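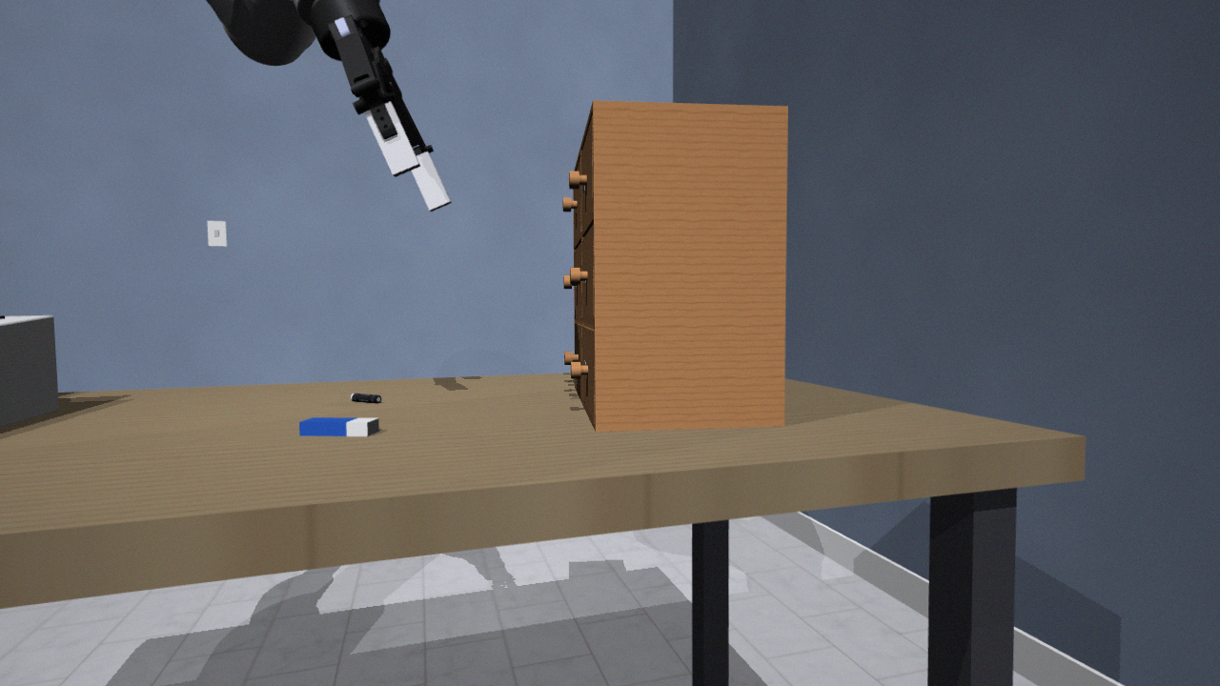 Two winters is what a cheap entrance mat gets you, according to Wolfram Hollmann, and the second one is mostly for show. By March the pile is flat and the grit goes straight over it into the hall.

2 min read
Print | E-mail

Hollmann runs Nulance, which sells coir and wool runners for hallways and stairs. The best seller is the Drernel, a narrow runner with a felt back.

"People measure the door and stop there," he said. "Measure the walk. You want three steps on the mat before you reach the floor."

He gets asked about cleaning more than color. Vacuum both sides, he said, and leave the hose in the garage. "Coir hates a soaking. It sheds and then it curls."

The wool runners are woven in small lots – about 500 a year – and cut to order. Stair pieces take longer, and he won't give a date until he has the measurements.

A wider version, the Lazăr, is next. Hollmann has the edging picked out but not the backing. "Felt slides on tile," he said. "I'm still testing."

Contact Nulance | © Nulance | Back to top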